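Notes to go with session 14: domain randomization, and what we randomize on purpose
Course handout, Sellard robotics track
Qusai Awad

Last time I ran out of steam halfway through the whiteboard, so these notes start where I stopped and then go on to the lab. If you missed it, get somebody's notes on rendering and come back.

Where we were: you have a policy that takes in camera images and puts out arm motions. You want to train it in simulation, where a dropped block costs nothing and you can leave the thing going all night. Then you want it to work on a real table. The space between those two is what people call the sim-to-real gap, and most of this session is about one very blunt way to get across it.

The blunt way is to make the simulator messy. You don't try to match the real room perfectly (I spent most of a July trying, and I'd like that month back). You vary things so much that the real room looks to the network like one more version of what it has already seen. Lights move. Camera moves. Colors drift. Objects land wherever they land, at whatever angle.

Our lab setup is called Oseck, and it's small by design: one arm, a flat surface, a few simple shapes such as cubes, blocks and thin plates, and a plain room around it all.

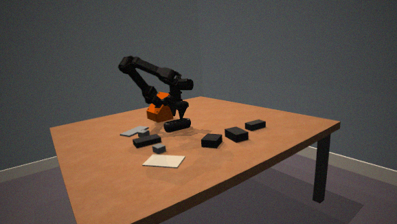 I get asked every term why we don't use nicer objects. Mugs! Bananas! Cute little scanned toys! You can add them later if you want to. For this part of the course I'd like you to be able to look at a failure and say what went wrong, and that's so much easier with a box than with a banana. A box has a short side and a long side, and the gripper either lined up with it or it didn't.

OK, what do we vary? Three groups.

Pose. Every object gets a fresh position and a fresh rotation about the vertical axis at each reset. We throw out layouts where things overlap. Please don't skip that check, because if two solid shapes start inside each other the physics engine will shove them apart hard, and you'll find your cube across the room.

Camera. We jitter the position and the angle. Keep the jitter small at first. I've seen people crank it up on day one and then wonder why the loss curve looks like a flat road.

Light. Direction, strength and softness. Shadows matter a lot more than students expect. A dark part on a surface has an outline, and so does a shadow, and a network that has only trained under one lamp is very happy to mix them up. Marlene Gauthier's write-up from the Mastcombe runs goes through this nicely – read her section on false grasps before you start the lab.

Now the result I want you to remember. Marlene trained two policies with the same network and the same number of steps. One got pose variation only. The other got pose, camera and light. On the simulated test set they came out close together, and if you'd stopped there you would have picked the first one since it trains faster. Then both went on the real arm with 60 grasp attempts each. Pose only: 26 good grasps. All three groups: more than double that, at 54. Same network, folks. I love this result and I bring it up at parties.

Two warnings. First, 60 attempts isn't a huge number, so please don't quote the gap as if it were carved in stone. Second, the arm, the gripper and the controller were all the same in both conditions, so it tells you about vision and very little about contact. Friction is its own headache and we'll get to it after the break.

There's one more thing to watch for, and that's the arm blocking the camera's view. When the arm reaches across the work area it hides objects, and which ones it hides depends on where the camera happens to sit. If you draw your camera positions from one side only, the policy learns that the far side is always clear. Draw from all around, and look at a handful of raw frames yourself before you launch a long run. I mean it, open them and look.
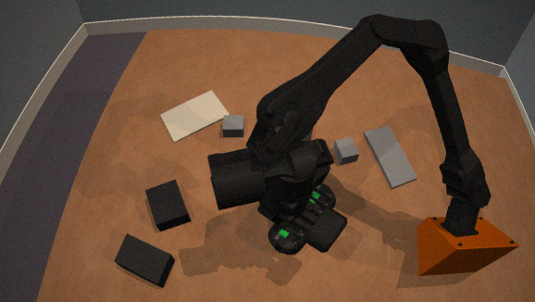

Fig. 2. Oseck render: arm reaching over to the right, slabs, cubes and dark boxes around it.

For the lab, use the Admasu config file as your base and change one group at a time. Save your random seed with every run. Hand in your success counts, five layouts where the policy failed, and a paragraph on each one telling me what you think happened. Guesses are fine, but tell me they're guesses.

Last edited October 24, 2022. Reading for next time is Marlene's appendix on contact settings – it's short, bring questions.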